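# Lirkwood 街坊的年货包裹已装好大半,本周起陆续送出

2021年1月25日,Tillthorpe

往年到了这个时候,Lirkwood 中文书屋后面那间屋子里总是飘着葱油和炸丸子的味道,大家挤在一起商量年夜聚餐要摆几桌、谁家出饺子馅、谁家的电饭锅最大可以借来用一用。今年聚餐是办不成了,书屋早早就跟大家说了这件事,说的时候屋里屋外都有点舍不得,毕竟一年就这么一回,好些人平时住得远,也就靠这顿饭见上一面。好在后来有人提了个主意,说人聚不到一块儿,吃的总可以送到家里去,于是就有了现在这一桌一桌的零食、酱料和火锅底料。

书屋今天告诉我们,这批年货包裹一共要做360份,收件的多是 Tillthorpe 和附近几个村子里的街坊,有独自住着的老人,有今年回不了家的学生,也有刚搬来不久、连哪家店卖酱油都还没摸清楚的年轻夫妻。眼下已经装好了大半,头一批这几天就出门,剩下的会赶在除夕之前全部送到。

吃的东西大头来自 Fornedent 食品行。这家店的老主顾想必都认得他们那个堆得满满当当的后仓,这回店里让出了一个很实在的进价,还把几箱快到换季的货直接送了过来(保质期都还长着呢,书屋的人收货的时候一箱一箱看过)。另外的钱是街坊们凑的,从入冬开始,书屋门口就摆了个罐子,网上也开了个口子,前前后后收到2495镑,多的一笔给了一百,少的是小朋友从存钱罐里倒出来的几个硬币,还用作业纸包着,上面写了“买糖”两个字。管账的那位大姐说这张作业纸她收起来了,舍不得扔。

东西到了以后,先要分类。听起来简单,真做起来才知道有多琐碎:同样是辣的,有的是嚼着吃的零食,有的是下锅煮的,有的是拿来拌面的;同样是一包,有的里面还分着许多小包,有的一撕开就得吃完。最后大家商量下来分成了14种,每一种各占一块地方,桌上先铺一大张白纸,再把零食拿小托盘装着放上去,包装袋尽量立起来放,这样坐在桌边的人一伸手就能拿到,不用翻来翻去,也不会把底下的压碎了。铺纸这个办法是一位从前在糕饼店干过多年的阿姨教的,她说纸一铺,桌子是桌子,吃的是吃的,收工的时候把纸一卷,渣子灰尘全在里头,省了多少擦桌子的力气。
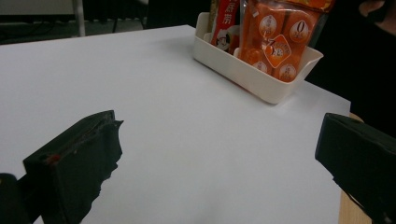

**独立小包的零食,装包裹之前要拆开来散着放吗?**

大袋保持原样,整袋放进包裹。配料表和保质期都印在外面的大袋上,拆散以后收到的人就查不到了。只有一种情况例外,就是大袋在运输途中已经破了口,而里面的小包完好,这时会把小包集中放进干净的密封袋里,再贴上一张手写的标签,写清楚品名、主要配料和日期,留在书屋给来帮忙的人当点心,不往外送。

说到装包裹的次序,这几天也是一改再改。刚开始大家凭着热情,抓到什么放什么,结果第一箱封好以后拎起来一晃,里面哗啦哗啦响,打开一看,膨化的脆片已经碎了一角,酱料瓶子倒在旁边,虽说没漏,看着总归不像样。那位糕饼店的阿姨又站出来了,说装年货跟装点心盒子是一个道理,重的在底下,怕压的在上头,中间拿软的东西塞紧。于是就定了下来:面条和瓶装的先放,火锅底料和真空包装的平平地铺一层,再往上是饼干、糖和坚果,最后盖一张红纸,红纸上由中文班的孩子们写字画画。

这些红纸值得多说几句。中文班从去年九月起就改在网上上课了,孩子们隔着屏幕学写“福”字,学到现在,有的写得端端正正,有的“田”字里头多了一横,老师说多一横就多一横,福气多一点也没什么不好。红纸裁好以后由家长来书屋门口领,写好了再送回来,放在门口的篮子里。有个孩子画了一头牛,牛的身上还背着一口锅,锅里冒着热气,问他为什么,他说今年是牛年,包裹里又有火锅,那当然是牛来送火锅嘛!这张画大家都喜欢得很,最后贴在了书屋的玻璃门上,没舍得放进箱子里。

火锅底料是这次包裹里最受关注的一样。书屋之前发过一份小小的问卷,问大家年三十最想吃什么,回来的答案五花八门,有说腊肠的,有说年糕的,有位老先生认认真真写了大半页纸讲他老家的一道蒸鱼,可是写得最多的还是火锅。想一想也有道理,火锅这个东西,一个人可以吃,两个人可以吃,家里冰箱有什么就放什么,哪怕只有半棵白菜和一块豆腐,锅一开,屋子里就热闹起来了。所以每一份包裹里都有一包底料,口味分两类,能吃辣的给麻辣,不吃辣的给番茄或者菌菇。

番茄口味的需求比原先想的大得多。起初订货的时候大家都觉得麻辣肯定是主角,番茄嘛,给小朋友备一些就够了,谁知道登记表收回来,好些大人也勾了番茄,旁边还要写上一句解释,有的说胃不好,有的说去年体检医生叮嘱过,还有一位写的是“家里那位是本地人,吃辣会哭”。书屋赶紧又跟 Fornedent 食品行补了一批货,店里倒也爽快,第二天就送到了,送货的小伙子自己也说,他在家煮面都爱放半包番茄底料,再打一个鸡蛋进去,比什么都香。

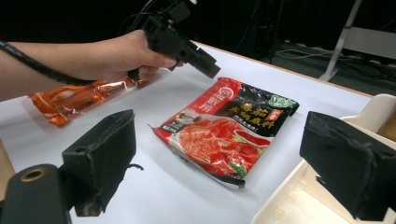 补来的这批底料到了以后,辣和不辣就得分得更仔细些。登记表上写了不吃辣的人家,包裹里不光底料要换,零食也要跟着换,辣味的豆干、辣条一类都拿出来,换成海苔、花生糖或者米饼。为了不弄混,箱子侧面贴两种颜色的圆点,红点是能吃辣的,绿点是不吃辣的。有人问那微辣的怎么办,当场就讨论了好一会儿,有人主张再加一种黄点,有人说再加下去就成红绿灯了,最后还是维持两种颜色,微辣的一律当不吃辣处理,真想吃辣的人家里总归有一瓶辣酱。

吃素的、对花生或者海鲜过敏的,另外有一张单子,单独在靠窗的小桌上装,装的时候桌上只放那一家的东西,装完封好,写上名字,再拿下一家的。书屋的人说这一步最慢,也最不能急。前几天有一箱本来已经封好了,一位帮忙的同学晚上回到家里忽然想起来,那包饼干的配料里好像有花生,越想越睡不着,第二天一早就跑来把箱子打开又看了一遍,看完放心了,饼干里没有花生,是芝麻。大家笑了一阵,不过从那以后,小桌上多放了一副老花镜和一盏台灯,配料表上的字实在是太小了。

为了不让屋里人太多,装包裹分成早、中、晚三班,每班只来几个人,各人守着各人的桌子,窗户开着通风。一月里开着窗户,那滋味可想而知,来的人个个穿得圆滚滚的,手上还得露着指头才好撕胶带。书屋烧了一大壶姜茶放在门外的台子上,各人带各人的杯子,到了歇工的时候出去倒一杯,隔着几步远站着聊两句,茶还没喝完脸就冻红了,可大家还是愿意多站一会儿。有位街坊说,她这一年跟人讲的中文,加起来恐怕还没有这几个下午讲得多。

算下来,这回经手的各样吃食有3000多件,每份包裹里放八样或者九样,多出来的一些留着备用,万一哪一份在路上磕了碰了,马上可以补一份。纸箱是 Jalali 搬运行给的,都是结实的双层箱,本来是给人搬书用的尺寸,装年货刚刚好。搬运行还借出了一辆厢式小货车和一位司机师傅,负责 Tillthorpe 以外比较远的那几条线路,油钱也不肯收,说了好几次才答应收下一份包裹,还特意说明要辣的那种。

镇上的包裹就由街坊们自己送,有开车的,有骑车的,住得近的几家干脆推了婴儿车来装。送到以后放在门口,按一下门铃,退开几步,等里面的人开了门,隔着小花园说一声新年好再走。书屋提醒大家,最近傍晚天黑得早,送货尽量安排在下午四点以前,家里有人听力不太好的,请提前在登记表上留一个方便的电话,送的人到了会先打过去。

包裹里除了吃的,还夹了一张双面的小纸条。一面是书屋的问候,另一面是几个简单的吃法,都是街坊们自己贡献的,写得很家常。我们抄几条在这里,没有收到包裹的读者也可以照着试试:

- 番茄底料煮面:半包底料加两大碗水,水开以后下面条,出锅前放一把青菜,喜欢吃蛋的打一个进去,小火焖一会儿再盛。剩下的半包把袋口折紧夹好,放冰箱里,尽早吃掉。
- 一个人的小火锅:家里没有火锅炉的,用普通的汤锅在灶上煮就行,土豆、白萝卜这些难熟的先放,豆腐和菇随后,肉片和叶子菜最后下,煮好连锅端上桌,底下垫块木板。
- 蘸料:芝麻酱用温水慢慢调开,加一点生抽、一点醋、一点糖,蒜末看各人喜好。找不到芝麻酱的话,花生酱也能凑合,只是要多加些水,过敏的人家千万别用。
- 吃剩的火锅汤:捞干净以后可以拿来炖豆子或者焖饭,焖饭的时候水要比平时少放一点,汤里本来就有盐。

最后那条焖饭的法子,书屋里试过一回,是晚班收工以后用那只老电饭锅做的,番茄汤焖出来的饭带着点红色,底下结了一层锅巴,各人分了一小盒带回家去。据说有一位带回去以后家里人不肯相信这是剩汤做的,第二天又打电话来问了一遍步骤,问得非常详细,连米要不要先泡都问到了。(不用泡,淘干净就行。)

也有读者来问,今年包裹里怎么没有年糕和腊肠。书屋的答复是这两样原先都在单子上,年糕因为到货的日期赶不上,腊肠则是考虑到有些包裹要在门口放上一阵子,怕人家没有及时拿进屋,所以这次挑的都是常温能放得住的东西。想吃年糕的街坊可以直接去 Fornedent 食品行问一问,店里说春节前还会再到一批,可以打电话留货,到了再去取,省得跑空。

登记的名单目前已经满了,不过书屋还留着一张候补的单子,如果有人临时搬走或者重复登记,空出来的就按先后顺序补上。如果你知道身边有哪位街坊独自过年,又不大会用网络,可以替他留个话,写一张纸条塞进书屋的信箱就好,纸条上请写明地址、电话、能不能吃辣,以及有没有什么忌口。字写大一点,上次有一张纸条,三个人轮流看了半天,还是没看出来写的究竟是“不吃虾”还是“不吃蛋”,后来只好打电话过去,结果两样都不吃。

装包裹的人手这几天大致够了,晚班还缺一位能搬重物的,主要是把封好的箱子从里屋挪到门厅,一次一箱,走几步路,不算太累,但是箱子里有瓶装的酱料,得轻拿轻放。愿意来的请先打电话约好时间,自带杯子和手套,衣服多穿一件。胶带和剪刀书屋里都有,剪刀用完了请放回门边的铁罐里,这话书屋让我们一定写上,已经买过两回新剪刀了。

罐子和网上的捐款口子会开到元宵节那天。如果除去这次的开销还有剩余,书屋打算用来给中文班买一批新的毛笔和宣纸,等到孩子们能回到教室里上课的时候用。至于那顿没吃成的聚餐,大家也没有忘,有人已经在姜茶台子旁边说起来了,说等到能聚的时候,不必非得是过年,随便哪个月都行,饺子馅照旧各家出,电饭锅还是借最大的那一只。

没有领到红纸的中文班同学,明天下午三点以后可以请家长到书屋门口来取,每人两张,写好了放回篮子里就行。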